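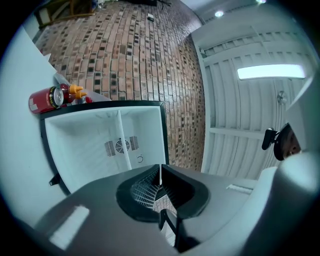
A brick wall, a bright ceiling light and a red can lying on its side.

Have you ever opened a refrigerator just to feel the cool air roll out over your toes? Lots of us have, and grown-ups usually call out, "Close that door!" before we have even found the juice. Well, they have a good reason, and to understand it we need to think about where the cold comes from.

You might suppose that a fridge makes cold, the way an oven makes heat. What it does is carry heat away. Warmth from your food passes into the air inside, and then a special fluid running through thin pipes picks it up and lets it go outside the box. Put your hand near the back or side of a fridge that has been running for a while and you may feel that warmth coming out into the room!

Air has to travel around inside, too, so that the milk and the grapes all get their share of the chill. Some fridges let the cool air sink by itself, and others have a fan to push it along. Shelves help with this job. A shelf full of square holes, like the white one lying in front of the little black fridge, lets air slip up and down between your snacks, and it can come out when somebody wants to wash it or fit in something tall.

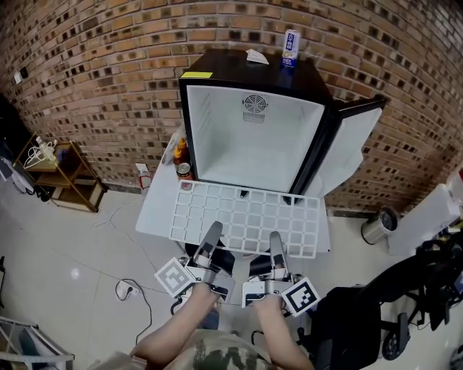 Try it at home

Ask a grown-up to help you find a shelf in your own fridge. Is it solid, or does it have gaps? Now put one cup of water on the top shelf and one on the bottom, wait until bedtime, and take a sip of each. Which one is colder? Draw your fridge and color the coldest spot blue.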